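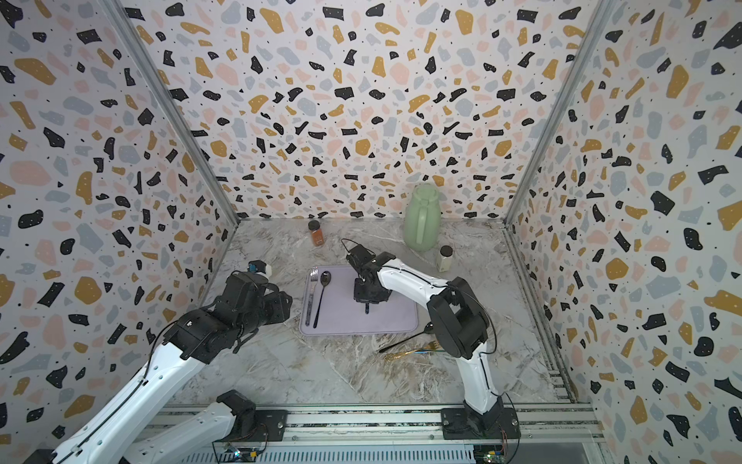

Terrazzo-pattern paper on three walls, marble pattern underfoot.

How to paper an inside corner without crying

Every wallpaper guide assumes your corners are square. Mine, in a back bedroom in Malside, were last square when the plumb line was news.

You will need paste, a brush, a sharp blade (sharper than that one) and a level.

1. Measure from the last full strip to the corner at the top, middle and bottom. My three answers had a spread of 7 mm. Use the largest and add 2 mm.

2. Cut the strip lengthways to that width. Keep the offcut. You will want to throw it away and then go through the bin for it.

3. Paste and hang the first piece, easing the extra round the corner with a dry brush. If it creases, snip the edge at the top and smooth again.

4. Draw a fresh upright line on the next wall and hang the offcut to it, overlapping the sliver. Trust the level over your eyes, and over your brother-in-law.

Scattered patterns such as terrazzo forgive a poor match. Stripes remember everything.

Leave it overnight before you press the seams again.

Svyatoslav Didenko, 10/8/26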